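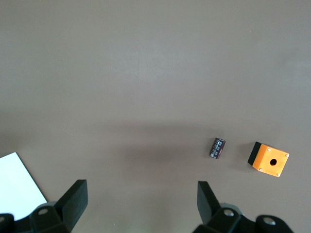

4. Fit the capacitor and close up the button box

This is my favorite part of the Gerkstead doorbell kit, because after this step it finally starts to look like a doorbell! Clear a bit of table before you begin. A plain, smooth surface is best - small parts show up well on it.

4.1 Find the small dark capacitor and the orange box with the round hole in its top face.

4.2 Look along the side of the capacitor for the pale printed markings. Read the rating and polarity under a good lamp and check them against the parts list on page 9.

CAUTION: An electrolytic capacitor only works one way around. Fitted backward, it can heat up and burst. Disconnect the battery before you go on.

4.3 Push the legs through the board at C2, matching the polarity marks, and solder them. Trim the ends.

4.4 Take out the four corner screws and lift off the orange top. Keep the screws in a saucer (they love to roll).

4.5 Drop the push button into the round hole and tighten its nut by hand from the inside. Go gently, the threads are fine.

4.6 Put the top back on and turn each screw a little at a time, working corner to corner.

NOTE: If you have the Wundden button, which is 12 mm across, add the thin washer from bag 2 first.

Go to section 5, Wiring the chime.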